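Brirudero Brings Back Its Summer Mango Sorbet, With 12 New Scoop Shops to Serve It

Fivport Market Hall will host the first tasting on Saturday, and everyone is welcome
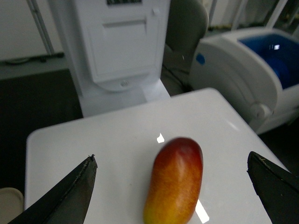

FIVPORT – Brirudero, the family-run frozen dessert maker, is delighted to announce that its mango sorbet is coming back for the season, and that this time it will be a good deal easier to find. The company is opening 12 new scoop shops between now and the end of July, the first of them inside Fivport Market Hall, right beside the Tomaszewski bakery, where the smell of morning rolls should make the line go by a little more pleasantly.

Regular customers will remember that the sorbet sold out early last year, and we heard about it from a great many of you (in letters, in phone calls, and on the back of more than 105 comment cards, several of them with drawings). We read every card. The kitchen has spent the winter working out how to make larger batches without changing the recipe, which is still ripe mango, cane sugar, lime juice, water and a small pinch of salt.

Those who asked for something to go with it will be happy too! Tomaszewski is baking a thin coconut wafer especially for the new shops, and it will come with every two-scoop cup at no extra charge for the first 31 days. The wafers contain wheat and egg, so please tell the person at the counter if you would like your cup without one. The sorbet itself is made without dairy or eggs, and is prepared on its own line.

Brirudero is also very pleased to be working with Sutura, the cooking school on the upper floor of the Market Hall, on a series of evening classes for home cooks. There will be 7 classes in all, starting in June, and they will cover how to tell when a mango is ready to eat, how to cut one without losing half of it to the pit, and how to make a simple sorbet with nothing fancier than a blender and a shallow metal pan. Places are limited by the size of the kitchen, and sign-up sheets will be kept at the Brirudero counter and at the Sutura front desk.

The Fivport shop opens its doors on Saturday at 10 a.m., with free tastings until noon or until the tubs are empty. Children under ten get a free single scoop all day. Pints will be sold from the freezer by the entrance, and customers who bring their own cooler bag will receive a small discount.

Press inquiries and requests for samples may be directed to the Brirudero office in Fivport during business hours.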